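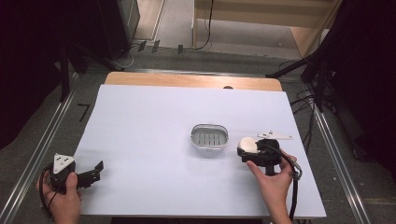 Two hands, one little metal tray on the white board.

OK, basketball thread, because Tassanee Kaewkla is back at practice and I have been grinning since breakfast. Rernum fans, get in here!

First the facts. She went through the full session this morning, contact drills included. Knee sleeve on the left leg, no tape on the ankle. Coach told the local radio she's "available, with a limit" for the home game against Darkeck. He wouldn't say what the limit is. I'm guessing 14 minutes, which is what she got the last time she came back from something.

If you're new to this team: she tore up that knee in October going for a loose ball in front of the visitors' bench. We were up big. She dove anyway. I was in row F and I still hate thinking about the sound in the building after.

What we've missed most is the passing. The scoring got covered, more or less, but the offense without her is a lot of standing at the elbow waiting for somebody to cut. With her out there people cut because they know the ball's coming (usually a half second before they're ready for it).

Duangkaew has been terrific filling in, by the way. I don't want her back at the end of the bench. Play them together! They had maybe two games side by side before the injury and the spacing was gorgeous — Duangkaew in the corner, Kaewkla up top, everyone else moving.

Somebody asked about the defense. Yeah, I'm a little worried. Darkeck runs their guards off screens all night, and that's a rough first assignment on a new knee. I'd hide her on the weak side for the first half and see how she's sliding.

Also the Paretti Center holds about 2000 and they've already opened the upper corner, so this is going to be LOUD. We had 380 people at the midweek game before the break. I could hear the shot clock operator sneeze.

Doors are at 6, tip at 7:30. The north lot fills first, so park behind the bakery and walk over. Student section is wearing green this time, not white, the flyer has the old color on it.

Going back through the old game tape tonight to find that behind-the-back feed she threw on the baseline. If anyone has a clip from the other side of the floor, please send it, mine has a guy's foam finger over the whole thing.

Will post the starting five when I get to my seat. Go Rernum!!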